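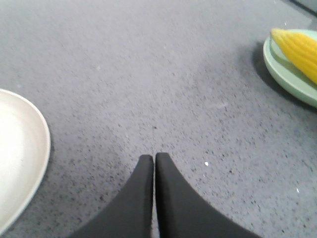
Marisol Bozkurt

14 shares | 2 comments

When I picked the old ferry landing at Vinby for my local history project, my classmates were kind enough to look interested for a minute. Most people in Stadville only know the landing as the place where the road stops and you have to turn the car around. I grew up two streets from it and I have always wanted to know who used it, and why the ticket window faces away from the water!

I began in October with the town library, which keeps the ferry company's account books in a cabinet by the back stairs. The company was called Lundero, and it carried farm goods first and passengers second. In its best summer the ferry sold 2000 tickets, and the winter after that only 900, so you can see how much depended on the weather (and, I suspect, on the cherry harvest). The handwriting changes halfway through the second book and gets much harder to read, so that one book took me nearly as long as all the others together.

The second part of my project was walking the old road down to the landing with a copy of the parish map. I went twice, the first time at seven in the morning, and I was very glad of my thermos. The map shows a storehouse, a well and a row of poplars. I found the well, and what I believe is one corner of the storehouse, though a neighbor told me it could just as easily be a pigpen.

As for the ticket window, my best guess is that the line of passengers used to form on the road side, where a wall kept the wind off. I found no drawing to prove it. If I had another semester I would look for the builder's papers, and I would also like to record some of the older residents while they still remember the sound of the bell.

900 views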